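Chapter 6
Comparing Grippers at the Bench

In this chapter
Fingers that bend and fingers that don't
Wrist view against fixed view
Writing down a trial so someone else can use it
Common mistakes with thin-walled objects

A soda can and a couple of paper cups. Cheap, easy to replace, hard enough to sort a good gripper from a poor one. Most of the chapter uses them.
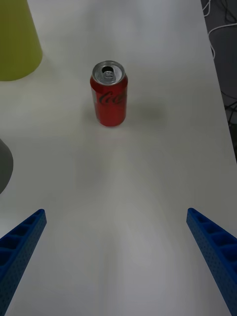
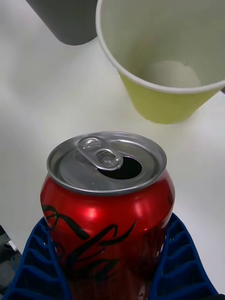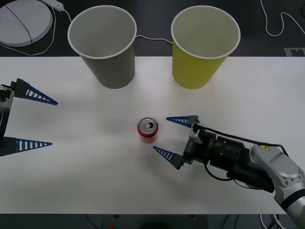

Rarkix wrote back after reading the draft of these pages, saying that a can is too kind a test, that any pair of ribbed fingers will center a round thing, and that the real differences come out with boxes and bags. Fair point. Boxes are in Section 6.4, bags in Chapter 7. We start round anyway. Fewer ways to go wrong, so the ones left over are easier to read.

6.1 What is being compared

Three things get mixed up all the time: the finger, the grip force and the camera. Change one at a time. Students change two, get a better score, and then can't say which change did it. Seen it every term.

The finger. Stiff fingers touch a cylinder along a line. Ribbed fingers give a little and spread the contact — good for thin walls, not so good when you need to know exactly where the object sits afterward.

The force. Start low. At Gestside the first week's rule was 8 newtons and no more until the log sheet was full. Slow, but it saved a lot of cups.

The camera. A wrist view is close and moves with the hand. It shows the lid of a can very well and the far side not at all. A fixed view shows both arms and the whole table, but small parts get lost in it. Neither is enough for the trials in this chapter, so record both, and check that the clocks agree before you begin.

6.2 How many trials

More than you want to do. For each finger and force setting, run 60. A result of 95 percent on a short run means very little, and the Byun exercise at the end of the chapter shows why, using a simulated set of 1000 grasps that you can cut up any way you like.

Write down the misses in words as well as numbers. "Slipped on lift" and "tipped before contact" are diffrent failures and need different fixes. A bare zero in a column hides that.

Before you go on — read the Ivia controller notes in Appendix B. The speed limit and the force limit are set on separate screens, and its easy to save one and forget the other.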